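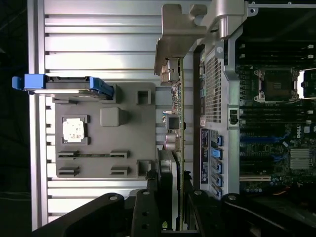

Alte Wärmeleitpaste und andere Erbschaften

Warum ausgemusterte Workstations plötzlich wieder gefragt sind. Ein Nachmittag in der Werkstatt von Saldale

Kurz nach zwei, Februar, das Licht schon wieder halb weg. Annick Turcotte hat die Ärmel hochgeschoben und sucht einen Schraubendreher, den sie eben noch in der Hand hatte. Hinter ihr Regale bis zur Decke. Desktop-Workstations, Netzteile, Kisten mit Kabeln.

162 Rechner hat Saldale im vergangenen Jahr zerlegt, geprüft, wieder zusammengesetzt. Die meisten aus Planungsbüros, ein paar aus Arztpraxen. Früher wäre das alles in den Schrott gegangen.

»Der Prozessor ist selten das Problem«, sagt Turcotte. Schlimm sieht er trotzdem aus, wenn der Kühler runter ist: silberner Deckel, darauf weißliche, fleckige Reste von Wärmeleitpaste. Die muss ab. Alkohol, fusselfreies Tuch, Geduld. Kein Messer, nie. Danach ein neuer Klecks, klein wie eine Erbse. Priit Lepik, der am Nebentisch arbeitet, schwört auf weniger. Die beiden streiten darüber seit Jahren.

Dann die Laufwerke. Wer je unter einem Schreibtisch gelegen und an einem Festplattenkäfig gezerrt hat, weiß einen Einschub mit knallblauem Griff zu schätzen. Blau heißt in vielen Gehäusen: hier anfassen, hier ziehen. Die Platten selbst kommen bei Saldale grundsätzlich raus, werden gelöscht oder zerstört, je nach Vertrag. Die Träger bleiben und werden weiterverwendet. Lepik hat eine ganze Schublade davon, unsortirt.

Was so etwas kostet? Einfache Geräte gehen ab 200 Euro weg, gut bestückte Maschinen für 660. Neu läge man leicht beim Mehrfachen. Rosimeire Araújo, Grafikerin, hat sich im Herbst eine geholt und wollte eigentlich nur überbrücken. »Jetzt bleibt sie«, sagt sie. Laut sei sie halt, im Sommer vor allem.

Nicht alles lohnt. Geplatzte Kondensatoren, verbogene Sockelkontakte – Turcotte winkt ab. Auch exotische Netzteilstecker sind ein Ärgernis, wenn das Original tot ist und Ersatz aus Übersee kommen muß. Solche Geräte dienen als Teilespender. Bleche, Winkel, Halterungen, Schrauben im Marmeladenglas.

Wer selbst ran will: Strom weg, Handy raus, vor jedem Schritt ein Foto. Schrauben nach Fundort ablegen, nicht auf einen Haufen. Den Arbeitsspeicher nur an den Kanten anfassen. Und Platz schaffen, mehr als man denkt, der Küchentisch reicht gerade so.

Halb fünf. Der Schraubendreher ist wieder da, er lag unter einem Lüfter. Lepik schraubt schon am nächsten Gehäuse.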